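The Tabletop Kitchen
I gave up my stove for a month and cooked on one small table
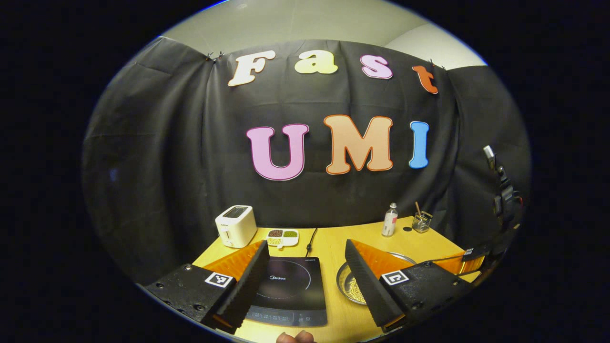 How I ended up with a kitchen the size of a desk

My landlord in Wirnitz called on a Tuesday to say the gas line was being replaced and my stove would be off for a month, maybe longer. I panicked for an evening (I had just bought a lot of onions) and then called my friend Gisela Haberkorn, who lived in a studio over a bike shop for years and cooked for six in it. "Get one burner and one good pot," she said. "And clear off a table!"

So the wooden table became the kitchen. A toaster at the back left, a black Midea induction cooktop up front where I can reach it, and a little white divided dish with four compartments for beans and grains. Mung beans in one, dark reddish-brown ones in another, paler ones in the rest. I love that dish more than is reasonable. I fill it before work, look at it while the coffee brews, and by lunch I know what dinner is.

One burner changes how you cook

The first week was rough. I kept planning meals as if I still had four burners, and I'd end up with cold rice waiting on a sauce. Then I started doing things in order: beans first, lid on, set aside in a towel, and only then the onions and garlic. Mung beans are the best for this because they don't need an overnight soak, and mine were soft in well under an hour.

The toaster does more than I expected, too. Beans on toast, sure, but also toast torn up into soup, toast rubbed with garlic, toast under a fried egg with the last spoonful of lentils from the night before. I went through so much bread that the woman at Marchetti, the bakery on my corner, asked if I had company staying.

What it cost me

I kept my receipts, and groceries for the month came to $115. My usual is $198, and a good part of the difference is takeout sauces and things in jars that I buy and forget. Dried beans are cheap and they keep, and when they're sitting right there on the table I use them.

The stove came back in April. I made a big roast to celebrate, used every burner, and washed dishes until almost 20 past eleven. The next night I was back at the table with a pot of mung beans and two slices in the toaster.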